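Re: Arms on the packing line, what happens to us?

juska_line2
At Ristutwood they put two arms in our hall in September. Before, I packed with my hands all shift. Now I set out the trays and watch, and when an arm misses I write it down. This is the kind of work it has now, a rope and some small things on a red tray.

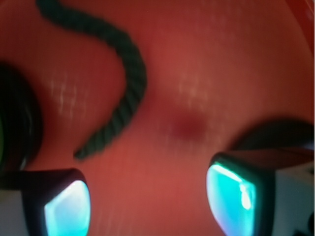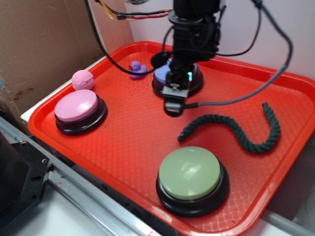 My hands hurt less, I admit. But 30 of us were trained on this and only a few are needed to watch.

Brelero
Watching is also a job. Did they cut your pay?

juska_line2
No, the same pay. The bonus for 200 boxes is gone - that was real money for me.

T. Sepp
I don't agree with Brelero. I did it one winter and it was more tiring than packing. You may not look away.

Brelero
Then ask for rotation. We got it, 2 hours each and then change.

juska_line2
I will ask Tamer Hattar, he is our shift lead.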